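Jellberg Gripper Comparison

The Jellberg Gripper Comparison was a bench study of robotic end effectors carried out at the Jellberg automation laboratory. It set multi-fingered hands against parallel-jaw grippers in a series of short tabletop tasks using ordinary household and grocery items. The study was proposed by Josué Conceição, then head of manipulation research at the laboratory, and was run day to day by the test engineer Gilmar Prado. Its results were released on December 2, 2018, and were later used as the basis for the laboratory's internal selection guide for end effectors.

Background

Before the comparison, the laboratory had chosen grippers largely on the basis of supplier data sheets. These listed payload, stroke and closing force but gave little indication of how a device would behave when fitted to one of a pair of arms working at close quarters. Conceição argued in an internal paper that published grip force was a poor predictor of success with tall, narrow or lightly built objects, and that a hand which performed well alone could be hindered by the presence of a second one in the same workspace.

The laboratory was at that time preparing a packing cell for Cuesta, a beverage and dry goods distributor. The cell was to transfer mixed items between trays without dedicated tooling for each product. Cuesta asked for evidence that a general-purpose hand could be used in place of the suction units in its existing lines, and agreed to meet part of the cost of testing.

Candidate devices

Four end effectors were assessed. Two were parallel-jaw grippers, one electric and one pneumatic. The third was an underactuated two-finger device supplied by Itometti, in which a single motor drove both fingers through a linkage. The fourth was a multi-fingered hand with segmented fingers and independently controlled joints, referred to in the study documents as the articulated hand.

Each device was tested first on one arm and then, as a matched pair, on two arms facing each other across the work surface. The arms, mounting plates and cabling were kept the same throughout. Motion commands were issued by a Wotden controller, which also recorded joint positions and motor current. A second controller was evaluated early in the program but was withdrawn when its update rate proved too variable for two-arm work.

Method

Trials were conducted on a padded surface. Foam was preferred to bare metal or laminate for its tolerance of dropped objects and of light contact by the fingertips, although Prado noted that it gave slightly beneath heavier items and could cause a slender container to lean. Start and finish positions were marked with tape crosses, and shallow trays were used where a task called for an object to be lifted over a raised edge. 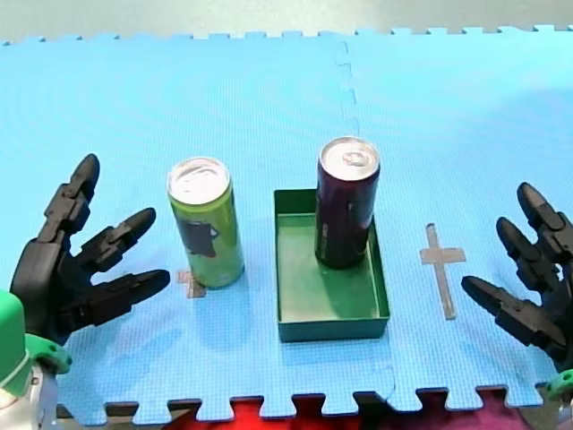 The central task was the transfer of a slim drink can from one position to another while a neighbouring can was left undisturbed. A trial was recorded as successful if the can was released upright at the intended position and the neighbouring can had not been knocked over. Trials in which the can was placed upright but away from its mark were recorded separately as partial placements. In the two-arm version, either hand could be assigned the transfer, with the other held in an open posture nearby.

Further tasks used a folded cloth, a cardboard carton and a soft pouch. The order of tasks was varied between sessions to limit the effect of operator practice. A total of 954 trials was recorded, of which 660 involved the can transfer. Each session was limited to 10 consecutive trials per device, after which the fingers were inspected and the joint zero positions checked.

Results

The electric parallel-jaw gripper was the most consistent device in single-arm can transfers and required the least adjustment between sessions. The pneumatic gripper was faster, but was marked down for denting can walls at the pressure needed for a secure lift. The Itometti device performed well with the carton and the pouch. Its fingers tended to sweep inward as they closed, however, and this motion accounted for most of its disturbances of the neighbouring can.

The articulated hand produced a mixed outcome. In early sessions it was the least reliable of the four, owing mainly to poor coordination between the fingers at the moment of contact. Performance improved after Prado revised the approach posture so that the fingers were spread before the hand advanced and closed in sequence. Following this change, it was judged the best device for the cloth and the pouch, and comparable to the electric gripper for cans standing in the open.

Transfers out of a tray remained difficult for the articulated hand. The low wall restricted the path of the lowest finger, and operators frequently had to choose between a high grasp near the rim and a slower approach from one side. The parallel-jaw devices were less affected, as they could be brought down vertically over the can.

In two-arm trials, the main cause of failure was the space occupied by the idle hand. The study recommended that an idle hand be withdrawn behind the nearest marked position before the other began to move.

Maintenance findings

The comparison also kept a record of servicing. The articulated hand required seven unscheduled stops, most of them for recalibration of finger joints, while the electric gripper required none. Fingertip wear was observed on every device but was not considered serious over the length of the study. The authors cautioned that the program was too short to support conclusions about service life.

Reception and use

Cuesta adopted the electric parallel-jaw gripper for the first version of its packing cell and deferred a decision on articulated hands. The laboratory retained a matched pair for research, and the can transfer became a standard acceptance check for new hand firmware.

The study was criticized within the laboratory for its narrow range of objects and for the absence of filled glass containers. Conceição acknowledged both points in a supplementary note issued the following September, which added tests with jars and revised the scoring of partial placements. The revised scoring did not alter the ranking of the devices for can transfer.

Related articles
Jellberg automation laboratory
Cuesta packing cell
Parallel-jaw gripper
Underactuated hand
Two-arm manipulation
Wotden controller
End effector calibration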